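Teaching a Kitchen Arm to Clear the Counter: Tips from Our Trial of the Zultine Kit

I have been putting away other people's dishes for most of my adult life, so when a friend mentioned that Zultine was lending out its counter-clearing kit for trials, I had my name on the list before she'd finished her sentence. The kit is a software package plus a setup guide for a tabletop robot arm. You tell it what lives where in your kitchen, you practice the job in a simulated one on your computer, and then the arm does it for real. I've had it long enough now to have opinions, and a page full of notes, and quite a few of those notes turned out to be useful for clearing a counter by hand too!

So this is half review, half tips. Skip to whichever half you came for.

Before you install anything

Empty one drawer completely. The kit wants a "home" for every object, and if your drawers are stuffed the homes will be a mess. I gave it one drawer for long things (spoons, spatulas, the whisk) and one open shelf for cups. Start there and add more later.

Measure your counter twice, front to back and end to end, and measure the height as well. I got the height wrong the first time and the practice arm kept stopping a finger's width above the spoons. It was very patient about it.

Take the rug up. You'll be walking back and forth between the computer and the counter, and a rolled edge is a nuisance when you have your eyes on something else.

If you have a corner that sticks out into the walkway, enter it in the room plan as its own shape. The guide mentions this in a footnote and it deserves a page.

Setting up the practice kitchen

You can build your own room in the software or load one of the ready-made ones. I'd load a ready-made one for the first week. Mine was called Tulenberg, and it has a lovely long stone counter that makes my own look pretty sad. There is a second called Brullstead, with a sink in the middle, and I'd save that for when you're comfortable.

Use the "scatter" button. It throws kitchen things over the counter any old way, on their sides, half behind the appliances, and this is where the kit really shines for me. A tidy practice counter teaches you very little. Run the same scatter more than once and change one setting between runs, so you know which change did the work.

Save your runs with names you'll recognize. Mine are numbered, and run 1037 was the first one I was pleased with, and I would never have found it again without the sticky note on my monitor.

Leave the speed at 70 percent until you trust your own layout. Full speed is fun to watch (it really is) but you can't see where a plan goes wrong.

Sorting by shape

The best piece of advice in the guide, and one I now use with my bare hands, is to sort what's on the counter by shape before you think about where it goes. Zultine uses 4 groups: flat, long, round and hollow. Flat things wait. Long things go first, as they lie under and across everything else and trip you up. Round things need something to stop them rolling. Hollow things, your cups and bottles, get picked up last, when there's space to get a proper hold.

Try it tonight with a full counter. I was quicker on the first go, and I'm not a quick person.

A few small ones from my notebook:

Turn handles toward you before you start. The arm likes it and so will you.

Thin utensils are easier to lift if one end is resting on something. A folded dishcloth under the handle is plenty.

Clear glass is the hardest thing on any counter. In the software you can mark an object as "see-through" and the arm approaches it more slowly. In real life I put a rubber band around the neck of my oil bottle, and I can find it with my glasses off.

Keep cups away from bottles. If you only have one shelf, put a strip of tape down the middle.

Don't let things gather behind the microwave. Mine had become a sort of graveyard for lids. Slide a tall cutting board into the gap and the problem goes away.

What I liked and what I'd change

I liked how fast I could go from an idea to a try. You drag a cup, press go, and the practice arm has a crack at it. I liked that the guide is written in real sentences. I liked the object library very much: it lists 200 kitchen things, and some are wonderfully odd, so you end up planning for the sort of junk that does turn up next to the toaster.

I'd change the way the kit handles soft things. Dishcloths and oven mitts have to be entered as boxes, and a dishcloth is no box. I'd also like a bigger font in the room plan. The undo button only goes back one step, so save often!

Femke Claeys, who answers the support line, told me soft objects are planned for December. She also gave me a tip I've used every day since: when a plan fails, move the object before you change the plan. Nine times in ten the bottle was just too near the edge.

A counter that's good practice

Once you're happy with spoons and cups, make it harder. Put the bottle on a slant. Lay a cup on its side near something long and knobbly. Let the big appliance hide half of a round thing. Then sit down with a coffee and work out your order on paper before you press anything. 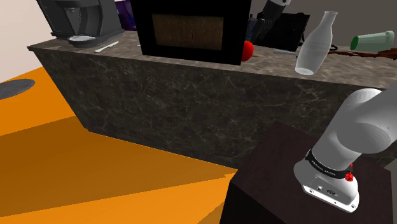
Tulenberg, Sun 15 September

My Sunday practice counter had a bit of everything. The green cup was over on its side, with a long reddish-brown piece like a twisted branch running in front of it, and the glass bottle leaned close to the front edge. Following the shape rule, the branch is first on my paper plan, then the thin gray rod that reaches over to the bottle. The bottle comes next, and I've moved it up the list on purpose. Anything near the front edge jumps the line in my kitchen, simulated or real.

The red round thing up against the black appliance goes near the end. With one side covered you have to come at it from the open side, and I like to have plenty of bare stone to work over by then. The slim white utensil by the coffee machine can be done whenever you please. I usually keep one easy item like that for the finish.

Write the order down, run it, and mark beside each item what happened. A pencil is best. I keep my sheets in a plastic sleeve taped inside the cupboard door, and when I cook for a crowd I look at them for the real cleanup too.

If you try the kit yourself

Ask for the longer trial. The first few evenings go into measuring and naming drawers, and the fun starts after that. Check that your arm is on the supported list before you sign up, and that you can stand on the far side of the counter from it with room to spare.

If you share the kitchen, let everyone pick the home for one object. My household argued over the garlic press for a whole evening, and it now lives in the long drawer, left side, handle out.

Next up on this page: the Chaimongkol drawer dividers, which I've been using alongside the kit. They hold long spoons upright in a shallow drawer, and I have a couple of tricks for trimming them to fit.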